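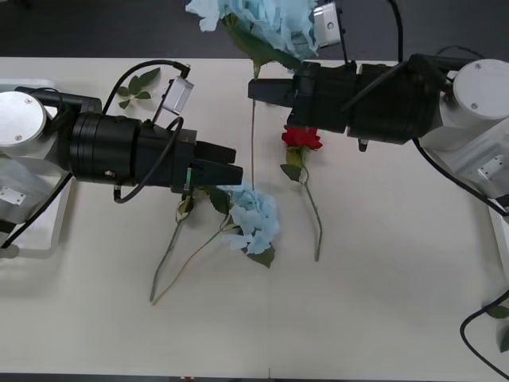
In Defense of the Fake Hydrangea

I used to be a snob about artificial flowers. My aunt had a bowl of them on top of her TV, gray with dust, and I swore I'd never own one. Well, I now own 15 stems, and I'm ready to argue about it!

Start with the blue ones. A light blue hydrangea with ruffled, papery petals and a good long green stem looks lovely against a plain white table, and it will look just as lovely in February, when the real ones in my yard in Drinville are brown sticks. I love my brown sticks (I do), but they don't do much for a dinner party.

My friend Karthik Saha says flowers are supposed to die, that the dying is what makes you look at them. Fine, Karthik. He also spent 300 dollars on fresh arrangements last year and was out of town for half of them.

Where I agree with the snobs is on laziness. People jam a whole bunch in a vase straight from the bag and walk away. Give each bloom some room! Bend the stem a little, leave a leaf up close under the flower, tuck a bit of loose greenery in low. I do mine one stem at a time and it takes me an entire cup of coffee.

And please dust them. My aunt's bowl could have been gorgeous.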